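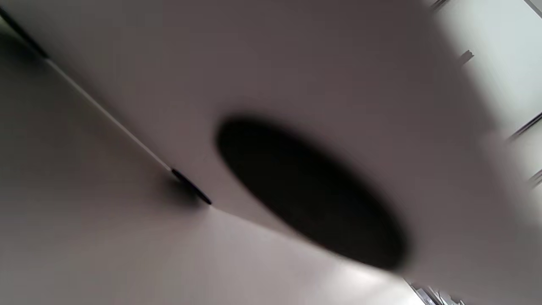
Gisau opens a setup and care service for hand-held gripper tools

Gisau is very pleased to announce a new bench service for teams that use hand-held gripper tools with a built-in camera, the kind that people carry through everyday tasks so that robot arms can later be taught the same moves. The service starts in May at our Vasow workshop, and it covers setup, regular care and repair of the gripper, its camera mount and the finger pads, whether you own a single tool or a whole shelf of them.

Many of our longtime customers know us for keeping full-size arms running, and we have loved that work (and still do!). Over the past year, though, more and more of the parcels arriving at our door have held these smaller tools, often wrapped in a towel, with a kind note asking if we could please take a look. We were happy to. After a while it seemed only fair to give the work its own bench, its own price list and its own place on the calendar, so that people would know what to expect from us and when they would get their tool back.

A standard visit takes 2 hours. We begin by taking off the finger pads and cleaning the seats beneath them. The slide comes next, and it gets more of our attention than anything else on the tool, as a slide that drags on one side will make the fingers close unevenly long before the person holding it feels any difference in the hand. We clean it, grease it lightly and run it open and shut 20 times, then check that both fingers meet at the same point. The camera mount is then tightened, the lens is wiped, and we record a short clip while moving the tool over the bench and the things on it.

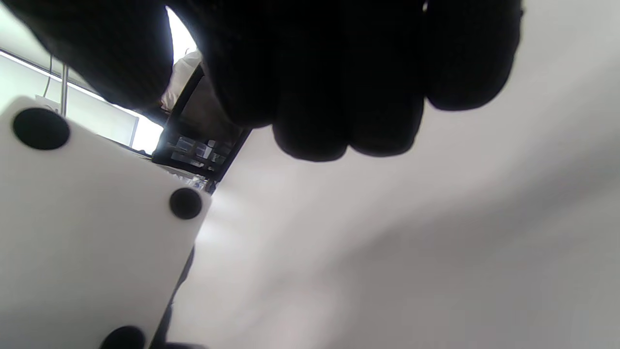
We have settled on knit gloves for most of the handling, by the way. They keep skin oil off the lens and the rails, and they leave enough feeling in the fingertips to start a small screw without cross-threading it, something we never quite managed with the thicker pairs we used to buy.

Repairs are priced separately, and we will always call before doing any work you did not ask for. The most common ones are worn pads, a stretched return spring and a camera cable that has been pinched where it enters the handle. Pads and springs are kept in stock and are usually changed during the same visit. A cable takes longer, and customers should plan on leaving the tool with us for 3 days.

The new bench was planned together with Obradović, our parts supplier of many years, whose people were generous with their time and very patient with our changes of mind about pad thickness. Fellard will handle pickup and return for customers who cannot easily get to Vasow. Each customer receives a padded case for the trip, and we do ask that you use it both ways. Please take out the memory card before you send the tool, and leave the pads on, even if they are torn, so that we can see how they have been wearing.

Customers who sign up for regular care will have their tools checked 5 times a year, with new pads included at every visit. Each tool goes home with a handwritten card listing what was cleaned, what was replaced and what we would like to look at next time.

Bookings are open now through the Gisau front desk, by phone or in person. The workshop answers calls from 8 a.m., and visitors who would like to bring a tool in and talk it over before booking are warmly welcome.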